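Ondordale Launches Green Serving Tray for Fruit at Home

SORKPORT — Housewares maker Ondordale will begin selling its green fruit tray in June through Dlamini stores and the Trikside online shop. The tray is shallow, with raised sides that keep round fruit from rolling onto the floor or the bedspread.

The company developed it after a survey of 226 households in Sorkport. Of those, 98 said they had no fixed place for fruit and often carried it from room to room in a bag. Many ate it in the bedroom, sitting on the bed.

"People told us they wanted one thing they could set down anywhere and pick up again," the company said. "A deep bowl tips over on a quilt. A flat tray sits better."

Oranges and red fruit with the green tray, set out with leafy vegetables on a round plate in some views:
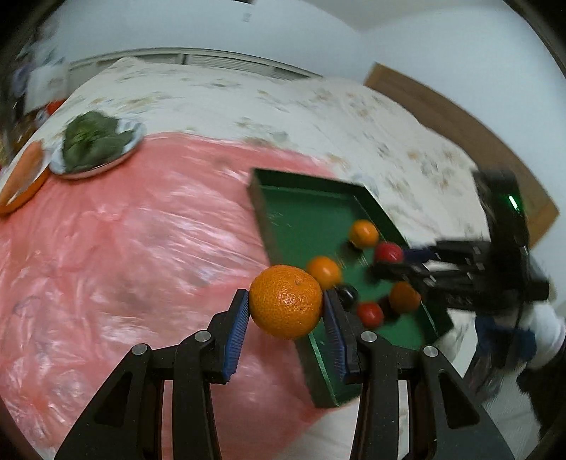
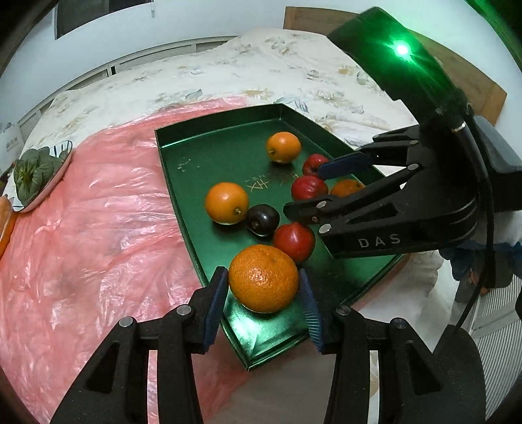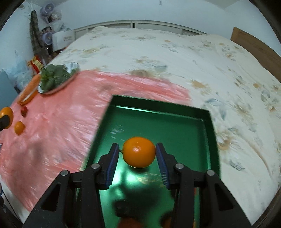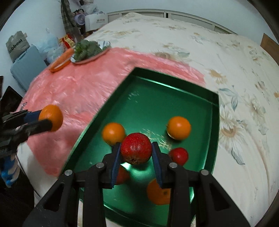 Care and Cleaning

The tray should be washed by hand with a soft cloth and mild soap. Rough pads will mark the surface — and so will metal utensils. Ondordale suggests laying fruit in a single layer and keeping leafy vegetables on a separate plate, where they can drain.

Availability

Dlamini will carry the tray in 4 stores, with the Sorkport branch receiving stock first. Trikside will take advance orders from Monday, with a limit of three trays per customer. Orders placed before noon ship the same day once stock arrives.

Store buyers can request a sample through the Ondordale trade desk in Sorkport.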